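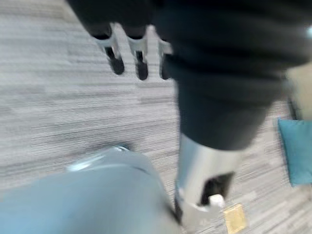

4. Headrests, cushions and daily care

The brochure says the Risero sectional "looks after itself." Cream leather doesn't, so read this section before you sit down with coffee.

4.1 Setting the headrests

1. Hold the headrest pad at both ends, never by the piping.
2. Tilt it a little at a time. If it resists, stop and check the support strip underneath for crumbs or a trapped cloth.
3. Set the next pad to match, if you care about that. They seldom line up on the first try.

CAUTION: The headrests are made for heads. Do not sit on them, whatever the showroom staff did.
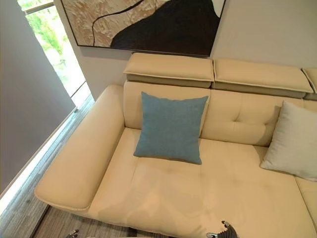

4. Lift any throw pillows off the seat and brush out the corners where the back cushions meet it. Most of the dirt ends up there.
5. Wipe the seat and armrests with a soft, barely damp cloth. Follow the seams.
6. Let the leather air dry. No hair dryers.

NOTE: Wrinkles in the seat are normal for padded leather. Sprays that promise to remove them mostly leave a shine. Sandra Rudd in our repair shop tried several and went back to the damp cloth.

CAUTION: Dark or brightly dyed pillow covers may rub off on pale leather, "colorfast" label or no. Test yours with a white cloth first, and move the pillow now and then.

4.2 Conditioner

Once a year is plenty. We suggest September, before the heating comes on. Use a coin-sized amount per cushion and wait 20 minutes before sitting. More conditioner will not make it softer, but it will make it sticky.

Handholm Customer Care, attn. Wakana Murakami | Care guide revised 6 April 2019 | © Handholm | Back to top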